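How to wash a duvet at home (and get it properly dry!)
Posted by Ifeoma Igwe, 20 February 2018

I put off washing our duvet for years. It went to the dry cleaner once, came back smelling of the shop, and cost nearly as much as a new one. Then my neighbour Halima Ojo told me she does all of hers at home, and I haven't looked back. It's a lovely job for a free day, and the first night afterwards is bliss.

What you need
A washing machine with a drum of 8 kg or more for a double
Mild liquid detergent
A tumble dryer, or a good long washing line
Three clean tennis balls
A needle and some white thread

Before you wash
Find the care label first, usually sewn into a side seam. If it says dry clean only, stop there. Most synthetic duvets and plenty of feather ones are fine in the machine, but silk and wool want much gentler treatment and I'd leave those to somebody who knows them.

Take the cover off and lay the duvet out flat on the bed. Run your hands over the whole thing, both sides, feeling for thin patches and loose stitching. Any little hole needs closing now, with small tight stitches. I skipped this once with a feather duvet and was still picking bits out of the door seal in August!

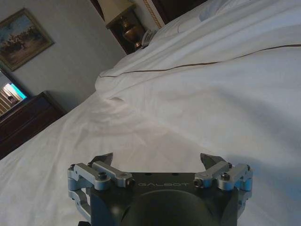
White bedding on a large bed

Dab any marks with a drop of detergent in warm water and leave them for 30 minutes. On feather duvets, gently push the filling away from the mark first so you're only wetting the cloth.

Washing
Fold the duvet loosely into a long sausage and feed it in so it curls round the drum. You should be able to get your hand in on top of it. If you can't, it's too tight, and a launderette with big machines will do a far better job (ours is called Nakamar, and the large drums are brilliant).

Use half your normal amount of detergent and no softener at all, as it coats the filling and makes it clump. I wash ours at 40 degrees on the gentle cycle, but go by your label. Add a second rinse, then a slow spin.

Drying
Patience, now! Put the duvet in the dryer on low with the tennis balls and take it out every half hour for a really good shake. Break up any lumps with your fingers. Ours takes around four hours in all.

On a line, spread it over two rows so the weight is shared, and turn it often. It'll probably need a night on an airer indoors as well. Squeeze the corners before you call it done, they're always the last bit to dry.

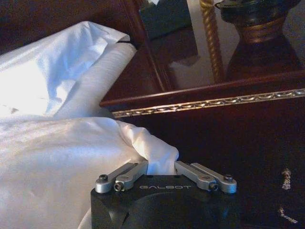 GALBOT in capital letters

How often?
Once or twice a year is plenty if you use a cover and wash that every week or two. In between, hang the duvet out on a breezy morning and give it a good thump.

Next time I'll be doing pillows, which are much quicker and even more satisfying.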